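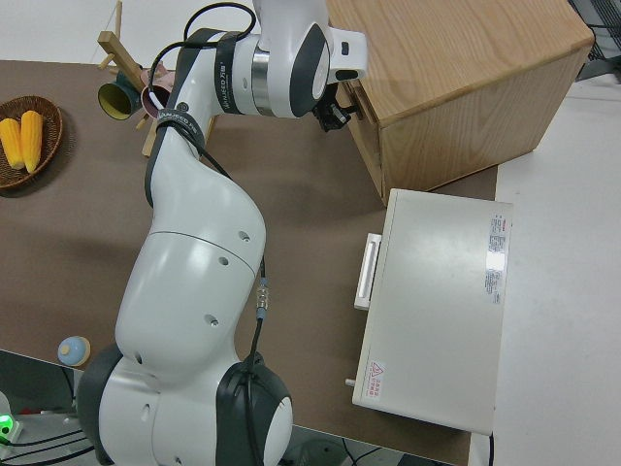

Bürgerliste Medemside

Die Bürgerliste Medemside (Kurzbezeichnung BLM) ist eine kommunale Wählervereinigung in der Gemeinde Medemside. Sie tritt ausschließlich zu Gemeinderatswahlen an und gehört keinem Landesverband an. Vorsitzender ist Nektarios Spanos. Die Vereinigung hat 300 Mitglieder (Stand: 17. Juli 2026).

Geschichte

Die Bürgerliste entstand aus dem Widerstand gegen die Zusammenlegung der Ortsverwaltungen von Medemside und Sarkham. Der Gemeinderat hatte die Pläne im Januar in nichtöffentlicher Sitzung beraten; bekannt wurden sie erst durch einen Aushang im Ortsteil Plurow. Eine daraufhin gegründete Initiative sammelte 2985 Unterschriften für ein Bürgerbegehren. Für dessen Zulassung wären 1000 gültige Unterschriften nötig gewesen. Der Rat nahm den Beschluss zurück, bevor es zur Abstimmung kam.

Ein Teil der Initiative löste sich danach auf. Die übrigen Mitglieder beschlossen, bei der folgenden Wahl mit einer eigenen Liste anzutreten. Sie erhielt 1147 Stimmen und zog mit drei Sitzen in den Gemeinderat ein. Eine Fraktionsgemeinschaft mit der örtlichen Opposition wurde verhandelt, scheiterte aber an der Besetzung des Bauausschusses.

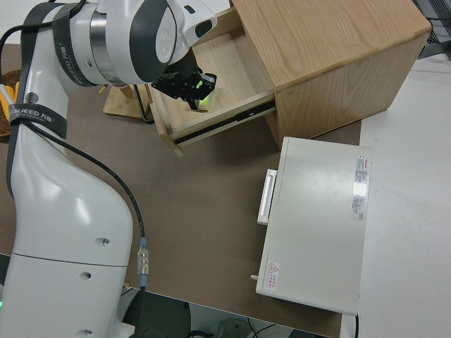

Programm

Die Bürgerliste fordert öffentliche Ausschusssitzungen, feste Sprechzeiten in allen Ortsteilen und ein Vorschlagsrecht der Ortsbeiräte beim Haushalt. In der Verkehrspolitik setzt sie sich für eine direkte Busverbindung zwischen Plurow und Sarkham ein. Zu landes- und bundespolitischen Fragen fasst sie laut Satzung keine Beschlüsse. Ihre Ratsmitglieder stimmen ohne Fraktionszwang ab — auch beim Haushalt, den sie zuletzt uneinheitlich bewerteten.

Organisation

Oberstes Organ ist die Mitgliederversammlung. Sie wählt den Vorstand und stellt die Kandidatenliste auf. Wer bereits zwei volle Wahlperioden im Rat saß, darf nicht erneut auf einem der ersten drei Plätze kandidieren.

Kritik

Andere Ratsfraktionen warfen der Bürgerliste vor, den Verkauf des Bogdan-Geländes verzögert zu haben. Die Vereinigung hatte dort ein zweites Wertgutachten verlangt. Spanos wies den Vorwurf zurück und verwies auf fehlende Unterlagen in der Beschlussvorlage. Umstritten war auch die Amtszeitregel, die mehrere Gründungsmitglieder zum Austritt veranlasste.

Siehe auch

Gemeinderat Medemside
Ortsbeirat Plurow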